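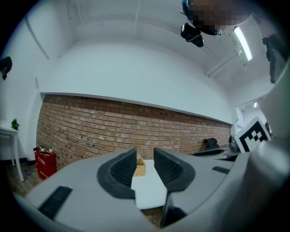
One reader of the first version asked why a basket needs its own file at all, if a basket is only the place where small things wait until somebody puts them back. We kept the question, and a large part of this README is our answer to it.

Nurka: notes on small baskets and the tables they stand on

README for version 2

What is in the folder

Nurka is a collection of written notes about small household and workshop baskets: what they are made of, where they stand, what people keep in them, and where these things go when the table is tidied. There are some 2,000 notes. They describe 93 baskets in 13 rooms. A note is usually one or two sentences, and it was written by a person standing near the table.

The folder has two files:

baskets.csv — one line for each basket
notes.csv — one line for each note, with the number of the basket it belongs to

The files are in UTF-8 and the separator is a semicolon. We chose the semicolon, as many notes have commas inside. If your program opens everything in one column, please change the separator in the import window before you write to us.

Columns in baskets.csv

basket_id: a short code, for example CO-04. The letters come from the place and the number has no meaning.
place: Coughlan, Plutano or Tenia.
material: woven, wire, cloth, wood, plastic, unknown.
color: an everyday color word, such as tan, white, gray. We do not use shop names for colors.
size: small, medium or large. Small means it can be lifted with one hand when full.
stands_on: table, shelf, floor, window ledge, other.
behind_it: what is behind the basket when you stand at the front of the table. This column is optional.
lid: yes, no, lost.

Columns in notes.csv

basket_id: the same code as above.
part_of_day: morning, afternoon, evening.
use: keep, sort, carry, show, none.
note: the text itself.
unsure: yes, if the writer was not certain of something in the note.

About the word "woven"

Most questions we receive are about the material column. In the first version we had separate values for wicker, rattan, willow, seagrass and paper cord. The writers could not agree on them. The same basket was willow in the morning and rattan in the evening, and the label under the basket was gone for a long time already. Now we write "woven" for all of them, and if somebody knows the plant, they can say it in the note. Please do not try to get the plant back from the color. A tan basket can be many things.

We also had long discussions about basket and bowl. Our rule is simple — if the side is made of strands going over and under each other, we call it a basket, even if it is flat and people put fruit in it.

The three places

Coughlan is a shared work building with a large room, white tables and a brick wall. The baskets there hold the things of the day: clips, pens, tape ends, coins for the coffee. The rule of that room is that the tables are cleared in the evening and the baskets stay. For this reason the Coughlan notes are the most regular ones, and also a little boring to read.

Plutano is a ceramics studio. The baskets are larger and stand mostly on the floor. Many have clay dust in the weave, and the writers mention it too often. You can filter these notes by the word "dust" without losing much.

Tenia is a guest kitchen. Baskets there travel: to the table with bread, back to the shelf with napkins, again to the table with onions. If you are interested in how one basket changes its use during a day, please begin with Tenia.

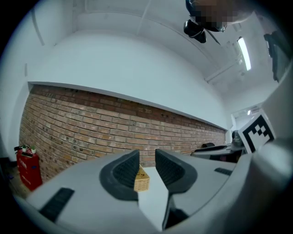 Coughlan: small woven basket on a white table, brick wall behind. Values: woven, tan, small, table, brick wall.

How the notes were written

Every writer received one page of instructions. The important points were these:

Write what the basket is made of only if you can see it or feel it.
Do not empty the basket to learn what is at the bottom. Write "top only" in the note.
If the basket is partly behind something, write the part you can see and put "yes" in the column unsure.
Do not tidy before you write.

The last point was the most difficult. Several people told us they had straightened the basket first, without thinking, and then described it as standing straight. We found such notes in November, when two writers described the same table and did not agree about it. They are still in the file, and the note begins with the word "moved".

About the column behind_it

We added this column in version 2. In Coughlan many writers said "the basket near the bricks", and we noticed that people find a small tan basket by its background more quickly than by its shape. Against orange and brown bricks a tan weave is not so easy to notice, and on a plain white table it is easy. The column has simple values: brick wall, white wall, window, other baskets, nothing close. For the older notes it is blank, and we did not fill it from memory.

Known problems

The size column depends on the writer. In Plutano a "small" basket would be medium for everybody in Tenia.
Lids are often marked as lost when they were only in another room.
Evening notes are shorter than morning notes.
The value "show" was meant for baskets that only decorate. Some writers used it also for baskets with price cards inside. We did not correct this.
The spelling of contents is not unified. You will find "rubber bands", "elastic bands" and "elastics".

What it can be good for

We made Nurka for people who plan shared tables and want to know how many small things collect there before somebody begins to sort them. It was also used for teaching everyday words for containers in language lessons, and for this the notes from Tenia are the nicest. It is less good for comparing materials, for the reasons given above.

Changes from version 1

Five plant names joined into "woven".
Column behind_it added.
Column owner removed. It was almost always "everybody".
Double notes from Plutano deleted.

Corrections

Please send the basket code, the old value and the value you propose — one line for each correction is enough. If you have only a feeling that a note is wrong, write it too, and we will set the column unsure to "yes".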